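4.2 Recruitment and the length of the hiring process

The previous section dealt with how many vacancies firms opened during the study period. We now turn to how long those vacancies stayed open. A firm can keep the same number of posts on its books while becoming much slower to fill them, and a count of vacancies alone will miss this. We use the time between the day a post is first advertised and the day an offer is accepted, which we call the filling time. 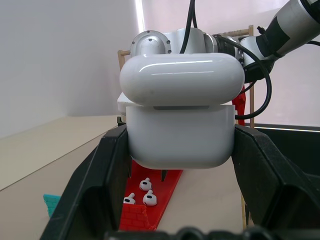 Author: Research Fellow, Labour Markets Group, Brerkcombe Institute

The records come from Sulemana, a recruitment agency with offices in Brerkcombe and Kandgate. The agency places staff in warehousing, light assembly, office administration and accounts. It gave us access to 1567 vacancies, with employer names replaced by codes. We dropped any vacancy that was withdrawn in the first week, and any that was filled by a person already working for the employer on a temporary basis, as these had in most cases never been open to outside applicants. This left 910 vacancies for the main analysis. They were placed by 93 employers, many of which appear more than once.

Filling time is measured in calendar days. Where an offer was accepted and then turned down before the start date, we treat the vacancy as still open and count through to the next accepted offer. Agency staff told us that this happens more often in warehousing than in office work, and the records agree with them. We did not adjust for public holidays. A trial adjustment changed the order of a few individual vacancies but left the comparison between groups as it was.

We split the process into stages, following the way the agency keeps its own records. The first stage runs from the advertisement to the first shortlist. The second runs from the shortlist to the first interview. The third runs from the first interview to the offer, and the last from the offer to acceptance. Dates for the first and last stages are entered automatically when a document is sent. Dates for the middle stages are typed in by consultants and are less reliable. In some files the interview date had plainly been filled in after the event, and we marked these and ran the results with and without them.

Filling times grew longer over the study period in all the occupational groups. The rise was smallest in warehousing and largest in accounts. Very little of it came from the first stage. Shortlists were drawn up as quickly at the end of the period as at the start, and in administration slightly faster. Applicants were also no slower to accept once an offer had been made. Almost all the extra time was spent between the first interview and the offer.

This matters for how the slowdown is read. If employers had found it hard to attract applicants, we would expect the first stage to lengthen, as consultants waited for enough applications to fill a shortlist. If applicants had become more cautious about moving, we would expect the last stage to lengthen. The delay instead falls in the part of the process that the employer controls. Employers were meeting candidates they had asked to see and then taking longer to decide.

Consultants' notes give some idea of what was going on. The most common entry for a delayed offer was that the post was awaiting approval from a head office or a parent company. The next was that the employer had asked for another interview. A smaller group of notes recorded that the employer had changed the terms of the post after the first interview, usually from permanent to fixed term. The notes are brief and were written for the agency's own use, so we have not tried to turn them into a formal measure.

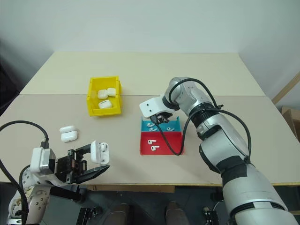
Figure 6. Yellow storage bin and white earbud charging cases on a tabletop.

Larger employers were slower than smaller ones at the start of the period and remained so. The gap between them widened, however, and this is where the approval notes are concentrated. In small firms the person who held the interview was often the person who could make the offer. Among the employers in Prallov, most of which are branches of firms based elsewhere, it was common for the interview to be held locally and the decision to be made at another site. Prallov vacancies lengthened more than those in Kandgate, even when we compared posts in the same occupation and at similar pay.

We also looked at whether slower employers lost candidates. A vacancy was counted as having lost a candidate if someone on the shortlist withdrew after the first interview. Withdrawals were more common where the third stage was long, as would be expected, but the link was weaker than consultants had suggested to us. Many applicants appear to have waited. Those already in work were more likely to wait than those who were not, which may simply mean that they could afford to. We do not have good information on what applicants did after withdrawing, so we cannot say whether they took other jobs.

Two limits should be kept in mind. The first is that all the vacancies were handled by one agency. Employers that recruit through their own websites, or by word of mouth, are not covered, and these may have behaved differently. Employers may also turn to an agency when a post is proving hard to fill, in which case our filling times would be longer than those for the local labour market as a whole. This should not affect the change over time unless the mix of employers using the agency also changed. We checked this by repeating the analysis for employers that placed vacancies in both halves of the period, and the results were close to those given above.

The second limit is that a withdrawn vacancy has no filling time. An employer that interviews candidates, waits and then cancels the post is left out of the averages, although it is a clear case of hesitation. Withdrawals after the first interview rose towards the end of the period. Leaving them out therefore makes the slowdown look milder than it was. Section 4.3 returns to these vacancies and treats them as a separate outcome, using the same occupational groups and the same division between larger and smaller employers.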